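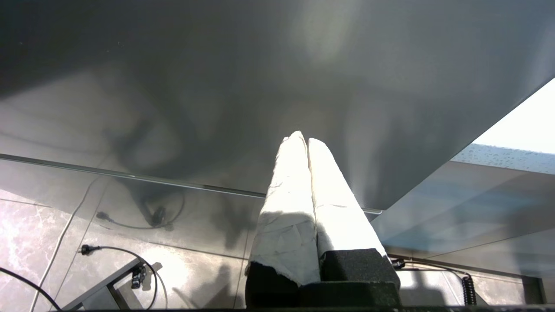

Wrist camera view: wrapped gripper fingers beneath a grey surface.

About Plester

Plester supplies and maintains wrist camera kits for robot arms. We are based in Mikcombe, where design, assembly and repair share one building.

Our main product is Predico, a small camera with a mount, a cable set and recording software. It fits behind the fingers of a two-finger gripper and keeps both tips in view while the arm works. The camera and mount together weigh 75 grams. Predico is in use on more than 560 arms, mostly in university laboratories and small workshops.

Glass, polished metal and strong window light are common causes of poor recordings. Our setup service covers camera angle, exposure, cable routing and finger coverings, and is carried out on the customer's own bench. A standard visit takes one working day. The customer receives the settings file and a short written report.

Repairs are handled by a team of nine. Tạ, our spares store, holds 268 part lines, including mounts for models we no longer sell. Orders received before noon leave the same day.

Training courses run in Mikcombe from January.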